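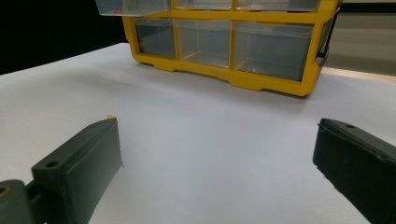 Hutsuliak / May 5, 2021
Speaker notes, Small Parts Storage, Larkia workshop evening

Hi, thanks, check mic. Ten minutes, maybe less.

Start with the drawer cabinet. Yellow frame, clear plastic drawers. Ask who has one at home. Wait for hands.

Why clear: you see what's in there before you pull. Bottom row looks empty, three drawers, all diffrent widths. Narrow left, wide right. Up top one is out a bit with something small and red inside. Found it without opening anything. Pause here.

Widths. People fill the wide one first and it turns into the junk drawer. Don't. Wide = long stuff only, pens, zip ties, the little screwdrivers. Narrow = fuses, picture hooks, beads.

Leave empties! Most important bit, say it twice. Tromavau kit room had 49 drawers, every one full on day one. By December there were bags of screws piled on top. Two empty per cabinet now, still holding up.

Labels. Front of the drawer, low, so you can still see in over the top. Masking tape is fine. Words, no codes. Tell the 3002 story (bin marked 3002, no list anywhere, turned out to be cup hooks). Keep it short this time.

Where it goes: flat surface, pale if you have the choice, dropped washers show up on white. Room in front to set a drawer down. Eye height is better than the floor but a table works.

Sorting session. Tip out ONE drawer, sort, put back, next. Not the whole cabinet. I did the whole thing once at Weson, about 187 loose bits on the table and then lunch got called.

Skip the dividers part if we're over.

Questions. Somebody will ask on stacking: check the frames lock togther first, heavy stuff in the bottom row.

Pass the tape round, everyone labels one before they leave.

Contact: Larkia front desk | © 2021 Hutsuliak | Back to top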